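Setting up the Drestum hand-held gripper kit for your first pick

The Drestum arrives in a box large enough to suggest a small refrigerator. Inside, under a generous amount of foam, is a two-finger gripper you hold in your own hand, a camera mount, a bag of screws and a manual translated by an optimist. Budget 60 minutes for the first setup, including the part where you look for the hex key. It's taped inside the lid.

What you'll need
The gripper, charged
The camera, mounted and plugged in
A clear stretch of tabletop
One small carton and one open-topped bin
Patience, not supplied

Step 1. Fit the finger pads
Slide each pad onto its mount and start both screws before tightening either. If you tighten one first, the pad goes on crooked and you'll spend the evening blaming the software. Worn edges are fine for practice. Replace the pads when the gripping face goes shiny.

Step 2. Zero the jaws
Close the jaws completely, hold the button until the light turns blue, then let them open. The manual says to wait 20 seconds. The light doesn't care, but the calibration file does.

Step 3. Line up on a carton
Put the carton beside the bin and turn it so one corner points toward you. Come in from above with the jaws open and a pad on either side. Resist the urge to grab. Look at the camera view first and check that you can see both pads and the whole lid.
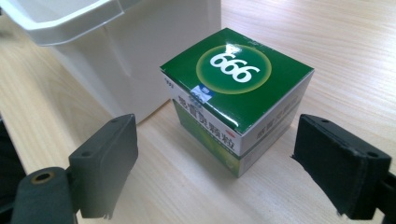
Curthorpe Makerspace, Robotics Group

We like medicine cartons for this step. A green 999 box has a big round emblem on the lid, easy to find on a small monitor, even when it comes up reading 666 and gives the session a certain tone. Gloss is the catch. If the overhead lights bounce off the lid, drop the exposure a notch or turn the carton a little.

Step 4. Squeeze, lift, place
Close slowly until both pads touch, then stop. Cartons forgive very little and remember everything. Lift clear of the rim, move across, lower, release. Save the take only if you'd be happy to watch it again.

Is it worth the money?
At 215 dollars a weekend from Stidetti Hire, yes, provided you share. The grip is comfortable, the colour on the camera is decent, and the trigger is a bit stiff for smaller hands. Nusrat Yousafzai got 19 clean takes out of her first Saturday and a sore thumb out of the rest. Bookings go through Teemu Halonen, who'd like the hex key back.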